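Brurkstead Police Records Desk: Common Questions

How do I report a burglary that is already over?
Call the front desk or come in. If someone may still be inside, call 911 and wait outside.

Do I need a report number for my insurer?
Most ask for one. Yours is printed at the top of the receipt the officer gives you.

How long does a copy take?
Allow 23 business days. Reports tied to an open case can take longer – the detective has to release them first.

Is there a fee?
The first 2 pages are free. Requests over 300 pages need a deposit.

Can I add items to my list of stolen property later?
Yes. Use the supplement form and include serial numbers if you have them.

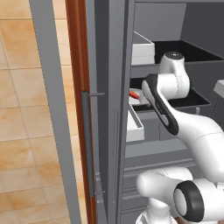

Siham Sabbagh wrote in June that her supplement went through by email, but she had to call to get it confirmed. Call the desk if you have heard nothing after 2 business days.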